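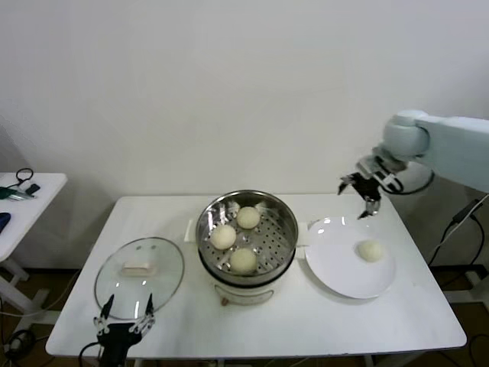
Our report covers small-batch reheating of steamed buns for the food preparation unit. The question was whether buns kept better texture when they were left in the steamer or moved to a plate before serving. We used a small electric pot with a perforated stainless steel tray, and a round white plate with a broad rim. With three buns on the tray there was still space between them, and the tray's holes showed between them. The buns were plain white ones from Lâm, bought frozen in February.

Materials
Electric pot with steamer tray and glass lid
Round white plate
Frozen buns
Water, 500 ml per batch
Kitchen scale and timer
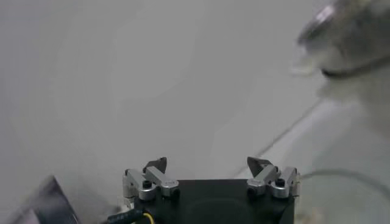
Water was measured by Milagros Vergara and poured in before the tray went on. The first batch used 200 ml and the pot ran dry before the buns were heated through, so we threw out those results and started over with the larger amount. All later batches used 500 ml.

Each bun was weighed before and after. Sang Thân kept the weights in the shared sheet under batch code 3801. Smaranda Radu scored the texture from one to five by pressing the top of the bun with a spoon and then cutting it in half.
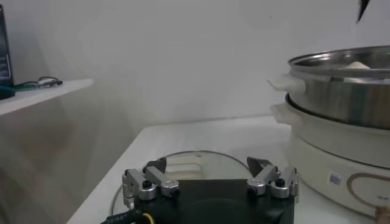 Lid position changed the results more than we expected. When the lid was put flat on the table while buns were being moved, water collected under it and had to be wiped up each time. In later batches we tilted the lid open against the back rim of the pot. Thịnh Trương wrote this into the procedure and we kept it for the remaining runs. 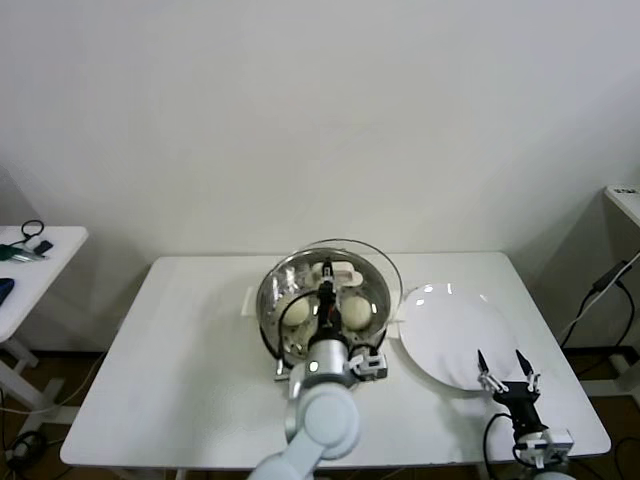
Results
Plated buns lost more weight than buns left in the pot. Their tops were drier and scored higher for texture. Buns left in the pot got sticky underneath where they touched the tray. We would use paper liners next time.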